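How to Read a Supplier Quote Without Getting Talked Into It

Most quotes for small-batch metal parts look fine at first glance. I'd treat that as a reason to slow down. I buy brackets and bars for a small shop, and the cheap number on page one has rarely been the number I paid.

Start with the unit price and ignore it. Go to the bottom and find the total, then divide by the quantity yourself. A quote from Vostia last October listed a nice low price per piece, then added a setup charge of $518 in a line called "order services." On an order of 48 bars, that was more than ten dollars apiece.

Next, look for the lead time and read the words around it. "Ships in 20 days" means very little until you know which day is day one. Is it the day you order, the day you pay, or the day they approve your drawing? Ask in writing. If the answer comes back as a phone call, write it up yourself and email it to them.

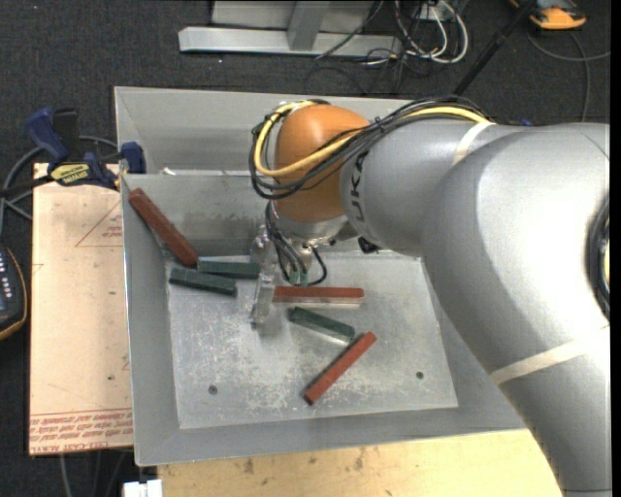 Then check the tolerances. Sales pages love the word "precision" and I have yet to see one define it. You want a plus-or-minus figure for each dimension that matters to you, and no figure means no promise.

Get 3 quotes on the same drawing – the exact same file, same revision. I sent one to Wedano and a slightly older one to Mekinance, and wasted a week comparing prices for two different parts.

Be careful with volume discounts, too. Work out what you'll use in a year before you look at the price breaks. A discount on bars that sit on a shelf is just a bigger bill.

Last, read the returns section. If it says "at our discretion," ask them to change it. Some will. The ones that won't have at least told you where you stand before you pay.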